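Skiltesance: our two-armed tidying bench opens its doors in September

Hello from the Pullari shared workshop! After nine months of evenings and more cable ties than I care to admit, I'm very happy to say that Skiltesance, our home-built pair of robot arms, is ready for visitors.

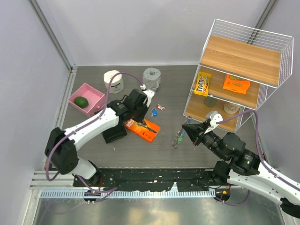
I started it because I wanted a bench that could tidy up after me (my kitchen drawer would tell you why). Curkent let us have the rail at cost, and the rest came out of our own pockets.

Keys have been my favourite test by far. They're small, they slide about, and grippers hate them. We put coloured tags on ours, red, blue and yellow, and there's a string of split rings to pinch as well, which is much fiddlier than it looks!
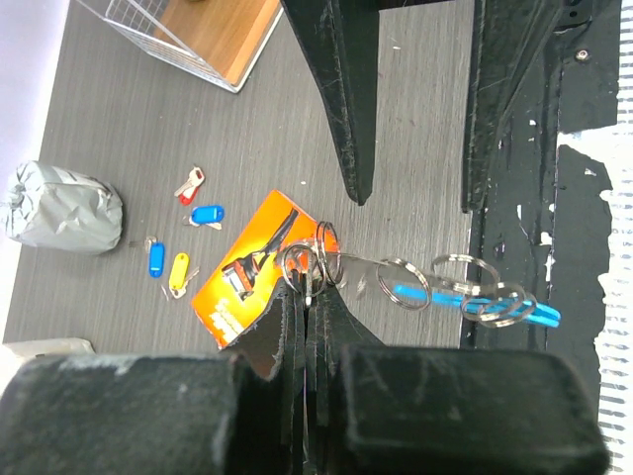
The fingers are printed here in the workshop, and a fresh pair takes some five hours, so do bring questions about plastic.

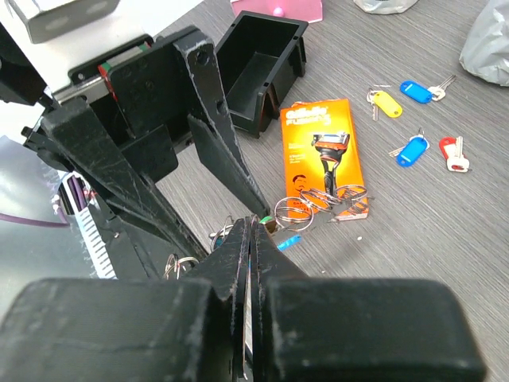 Open evenings run from 5 until 9 all through September, at our Solheim unit. Entry is free and children are welcome with a grown-up.
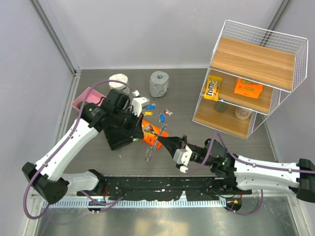 We'll put the drawings and parts list out for anyone to copy that same month. If you'd like to write about us or just come and have a go, drop me a line through the Pullari website.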